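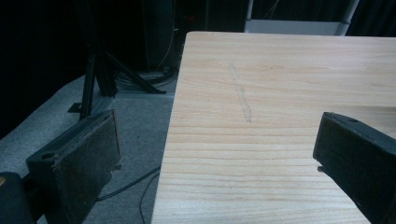

Projet Bakilana, équipe logiciel
Rapport d'avancement au fonds Clekley, octobre
Rédigé par l'équipe perception et commande, site de Lorkcombe

Le présent rapport couvre le deuxième lot du projet, soit la chaîne logicielle qui va de l'enregistrement des démonstrations à l'exécution d'une trajectoire. Le premier lot (outillage et étalonnage) a été soldé dans le rapport précédent et n'est repris que lorsqu'il a une incidence sur les travaux en cours.

Enregistrement et tri

La base compte à présent 2 257 séquences exploitables. Chaque séquence contient le flux vidéo de la pince tenue à la main, l'ouverture des doigts et la pose estimée. Le tri est automatique pour les coupures de flux et les horodatages incohérents. Il reste manuel pour les séquences où l'estimation de pose dérive sans que le logiciel lève d'alerte. Nous avons écrit un outil de relecture qui affiche côte à côte la vidéo et la trajectoire reconstruite ; il est utilisé tous les jours depuis sa mise en service et a remplacé trois scripts séparés.

Le format de fichier a changé en cours de lot. Les anciennes séquences ont été converties, à l'exception de 52 d'entre elles dont l'en-tête était incomplet. Elles sont conservées à part et ne servent pas à l'apprentissage.

Perception

La localisation visuelle pose encore des difficultés sur les plateaux clairs en bois. Le veinage est fin et répétitif, le fond de la pièce est sombre, et le module d'appariement trouve peu de points stables entre les deux. Sur ce type de vue, il s'accrochait trop facilement au veinage et produisait des glissements latéraux de la pose.
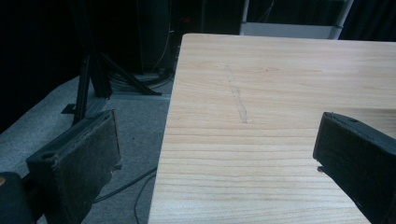
Deux corrections ont été apportées. La première masque les doigts de la pince avant l'extraction des points d'intérêt, car ils sont fixes dans l'image et faussaient l'estimation du mouvement. La seconde donne plus de poids à la centrale inertielle lorsque le nombre de points appariés passe sous un seuil, fixé à 90 après plusieurs essais. Les glissements n'ont pas disparu, mais ils sont désormais signalés dans le journal et la séquence part en relecture.

L'exposition automatique reste un point faible. Lorsque le plateau occupe une grande partie du champ, l'arrière-plan est très peu lisible. Nous avons commencé à tester une exposition verrouillée au démarrage et présenterons les résultats avec le troisième lot.

Planification et commande

Le planificateur Bevlow a été intégré à la boucle d'exécution. Il reçoit des portions de trajectoire, vérifie les limites articulaires et renvoie une version lissée. Le délai maximal accepté entre l'image et la consigne est de 400 ms ; au-delà, la commande maintient la dernière position et attend. Ce comportement est volontairement prudent. Il provoque des arrêts brefs qui allongent l'exécution, surtout pendant l'approche.

Le simulateur reproduit maintenant ces retards, ce qui permet de rejouer un arrêt hors ligne à partir du journal. Les tests de non-régression tournent à chaque modification du dépôt. La partie qui concerne la fermeture de la pince n'est pas encore couverte.

Écarts par rapport au plan

L'intégration du planificateur a pris plus de temps que prévu, en raison d'une différence de convention sur les repères. La documentation de l'interface a donc été décalée au lot suivant. Aucune demande de budget supplémentaire n'est associée à ce décalage.

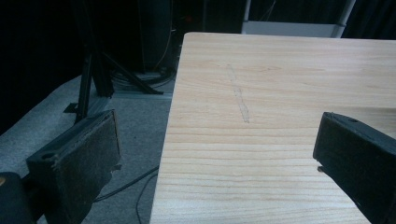
Clekley, à la lecture de la version provisoire, a demandé que les arrêts de la commande soient comptés séparément des échecs de tâche, et que le seuil d'appariement soit justifié par une courbe dans le prochain rapport. Le fonds souhaite également savoir si les séquences à en-tête incomplet peuvent être récupérées.

Les deux premières demandes sont acceptées. Le journal distingue déjà les arrêts, il suffit de modifier l'export. Pour les séquences, une récupération partielle est possible à partir des flux bruts, sans l'ouverture des doigts ; nous proposons de ne pas y consacrer de temps avant la fin du troisième lot.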